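Cutting board

A cutting board is a flat, portable surface on which food is sliced or chopped. It protects the table or counter underneath and keeps the knife edge from dulling too quickly. Boards are commonly made of wood, bamboo, plastic or rubber. Glass and stone boards are also sold, but they are hard on blades. 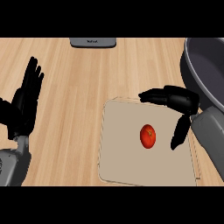
Wooden boards are usually cut from close-grained trees such as maple, beech or walnut. End-grain boards show the ends of the wood fibers on top and hide knife marks well, while edge-grain boards are lighter and cheaper. Shapes vary by region and use. Thin, nearly square boards with rounded corners, like the beige one on the tabletop, take up little storage space. Round and paddle-shaped boards are often used for bread and cheese.

Wooden boards are washed by hand, dried upright and rubbed with mineral oil from time to time. Many kitchens keep 2 boards, one for raw meat and one for everything else.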